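Good Manners for Grippers

The best thing I read in May was a rulebook. Guteck's guide for hand-held gripper work runs to just 8 pages, and it made me want to go and tidy something!

Its first rule is to leave the room as people live in it. Crumpled tissues and snack wrappers stay on the table, and the kitchen stays a kitchen. Rule two: open the jaws wide before you reach, and check both finger pads every 400 grasps.

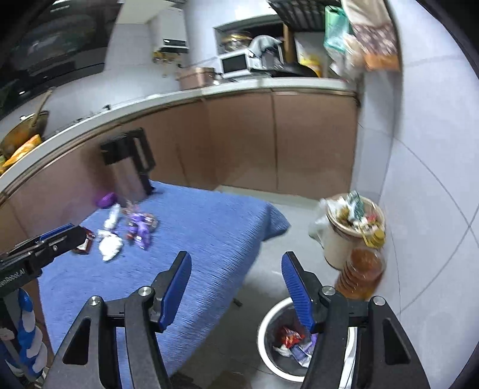 What counts as a grasp

Delness and Parnden used to log this differently – one counted every touch, the other only clean lifts. Under the new wording, a grasp starts when both pads meet the object and ends at release. Drops go in the log too. I love that line. Tsikata has already signed up, with 693 grasps logged so far.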